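Gravbridge Forums > Grippers and End Effectors > Finger pads keep creeping outward

dogar_dan
Pads on my hand gripper walk toward the tips after 400 cycles. Screws are tight. Glue?

Stotden
Don't glue. You'll want them off by Monday and you'll be out there with a heat gun and a bad mood. Back the screws out, wipe the seat with alcohol, refit, quarter turn past snug.

pelican_case
Disagree on the quarter turn. I did that and now own two cracked arms. Snug is snug.

Stotden
You own two cracked arms because you use a drill.

pelican_case
It has a clutch.

dogar_dan
Wiped and refitted. Better, but the left one still closes before the right. Is that pads or linkage?

Stotden
Linkage, probably. Close it on a strip of paper and see which side lets go first. Then try something soft. Metal blocks flatter everyone. 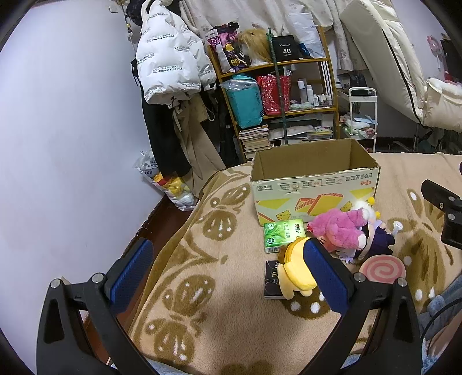
Thirumalai Rao
Soft is what I check pads on too. Blue textured ones, open on either side of the little yellow plush, then close slowly and watch whether it gets shoved sideways. If it does, one arm is leading. The tissue packs are next, then the box if I'm feeling brave. I still clean the pads every 20 picks, fleece blankets shed like a cat.

pelican_case
Every 20? I do mine in December.

Stotden
We know.

dogar_dan
Paper slid out on the left. Opening up the linkage tonight.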